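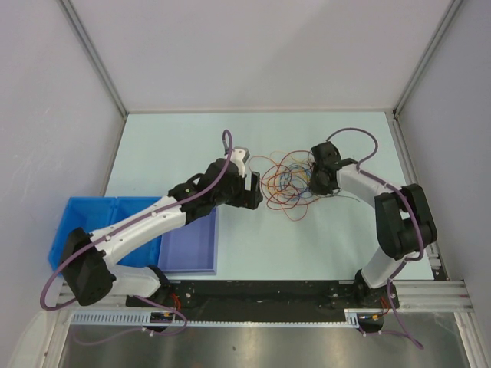 White and black arms over a light blue tabletop

Mollis 13 Packable Daypack
April, by Amerley Asamoah
3 min read

I took the Mollis on a two-week rail trip and loved it! It folds into its own pocket, lives at the bottom of your suitcase, and comes out for day walks (or the market, or the beach). 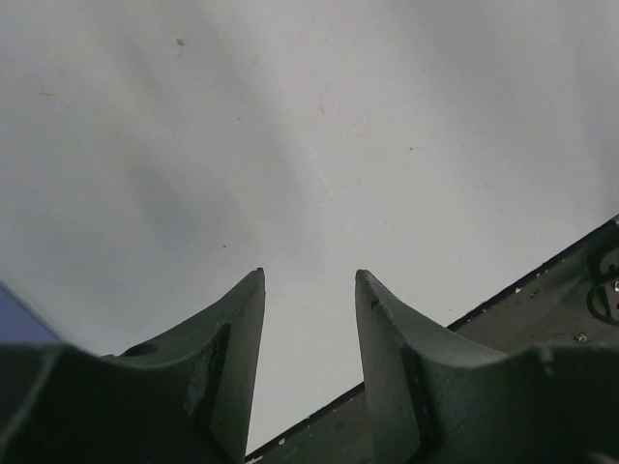

What fits

It holds 13 liters: a rain jacket, lunch, a water bottle and a paperback, with room left for whatever you buy on the way.
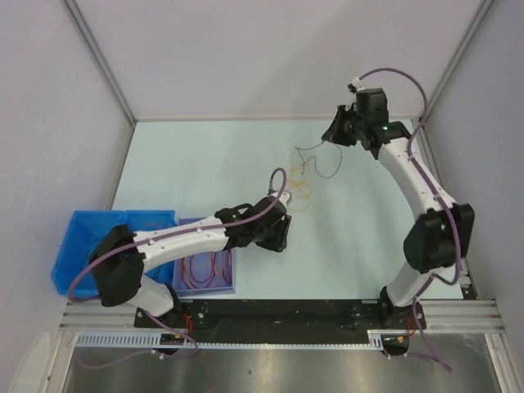
Straps and pockets

The straps are wide and soft, and there's a zip pocket against your back for passports. I wish it had a second bottle sleeve.

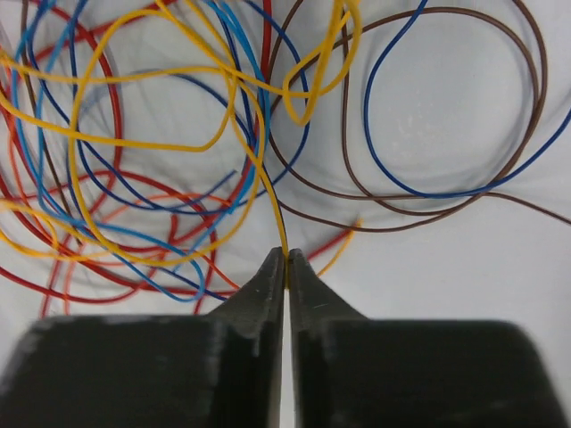 The Mollis comes in sand or charcoal, and I went with charcoal. It's a matte, nearly black gray, very close to the gripper fingers in the photo, and a hard knock leaves the same sort of pale scuff you see on the left one. Mine has a few already. Price is $51, spare buckle included.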